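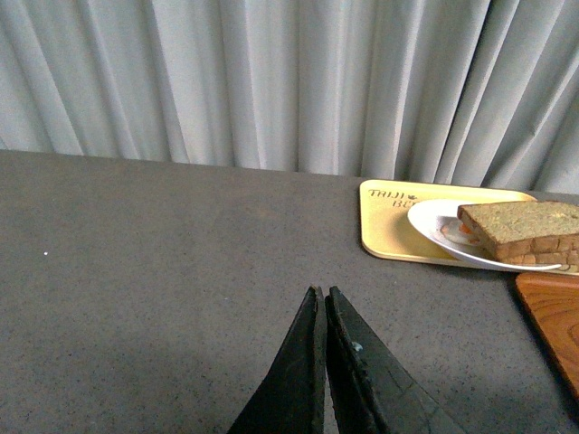

Iwona Wilczyńska wanted to know, before I'd even gotten my visitor sticker on straight, whether I'd come to see the arm or the software, and said I'd be bored stiff if it was the arm. Software, I told her. Good answer, apparently, and I got the stool with the view of both monitors!

So, the Ollorbridge open day. I'd been meaning to go ever since they put their planner, Brindik, out for anyone to download in March (I've been fighting with it at home ever since, mostly losing). The front hall had posters and coffee. I skipped the posters, took two coffees and went straight to the demo room, where they were running sandwich handling off the wrist camera.

Bread is a mean thing to give a planner. It squashes, and a slice leaning on another slice doesn't have one tidy outline. Iwona showed me how Brindik deals with it: the perception side hands over a fuzzy region with a confidence value, and the planner tries 3,000 candidate grasps against that. On the run she pulled up, 1,496 got tossed right away for passing too close to a plate rim or the edge of a tray. I'd always assumed the collision check came last. Nope, it's first, and that explains a whole weekend of mine.

The part I liked best was the replay tool. It's called Trerier, and it lines up the wrist view with the planner's log so you can drag a slider and see what the software believed at any given moment. I asked if it could flag when the belief and the picture disagree. Sort of, she said, but wood grain still gives it trouble, and those big oval patterns sometimes come up as a flat object lying on the tray. They mask that by hand for now. 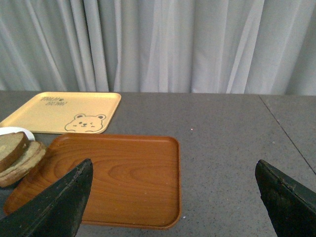

Wrist view, fingers open, bread at far left by the plate.

A guy behind me asked about latency and got a long answer involving thread priorities that I only half followed. What I did catch is that the control loop never waits for perception. If no new estimate shows up, it slows the arm down and keeps going on the last one, and after 3 misses in a row it stops. I'm stealing that.

I also sat in on the Gebremichael talk upstairs, on writing tests for motion code. Packed room, terrible microphone, great slides. The slides are supposed to go up on the open day page, and I've got a notebook page of questions for when they do, starting with how on earth you seed the random sampler so a failed test fails again the next morning.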